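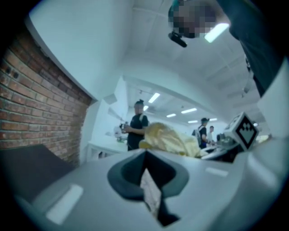 Who left the brick wall bare, you or the people before you?

The people before me, and I've been grateful to them ever since the first night I slept there.

That was how it started with Ľubica, with her asking and me answering too fast. She had come about the spare room. I'd put a card up in the window of the Gudier bakery, and she was the only one who called, so I'd decided to like her before she got up the stairs. Then she walked in, went straight past me (no hello, nothing) and put her palm flat on the bricks like you'd do with a horse.

"It's a party wall," she said. "Who's behind it?"

I said a man called Myroslav Shevchuk, and that he was quiet except when he had a cold. She nodded as if that settled something. Then she looked up at the ceiling for so long that I looked up too. I had lived under that ceiling for years and I don't think I'd ever followed the long ridge all the way across to the middle of the room. It's a plain white ceiling, a little blue when the light is poor, and I'd always been more of a brick person.

"Something's boxed in up there," she said.

"Pipes," I said. I had no idea.

She took the room. She moved in that October with two suitcases and a standing lamp from Kestix that leaned, and by the end of the week she had the whole story of the building out of Tanvir downstairs, who had never told me anything except that my bike was in his way. It used to be a button warehouse, Liyanage & Sons. The buttons came in on the street side and went up on a hoist, and the hoist ran along a beam, and the beam was still there, she said, inside my ceiling, in its white box.

I told her that was lovely and could we please talk about the gas bill.

But you can't unknow a thing like that. I'd be eating my toast and I'd think, beam. I'd lie on the couch with my feet up on the brick side, where it's cool, and think about sacks of buttons going over my head all day long. One night I got the flashlight and the stepladder and knocked along the ridge with my knuckles, and it sounded hollow, then hollow, then solid, and I was so pleased that I woke her up to come and listen.

She stood there in her coat (she slept in that coat, our heating was a Breva and it did what it wanted) and listened to me knock.

"Again," she said. So I knocked again, and from the other side of the bricks, very politely, Myroslav knocked back.

We laughed until I had to come down off the ladder. Then Ľubica went over and knocked on the wall herself, and he answered, and it got to be a habit — good night, more or less, every night around eleven. I had shared that wall with the man for years and I'd never once thought to say good night to him.

She left in the spring for a job on the coast. She took the suitcases and left the lamp. Malsha has the room now, and she's nice, and she thinks the bricks collect dust, and they do.

Last night I was late getting in and I forgot. I was already in bed with the light off when I heard him, two knocks, and then a wait. I got up and went across the cold floor in my socks to answer.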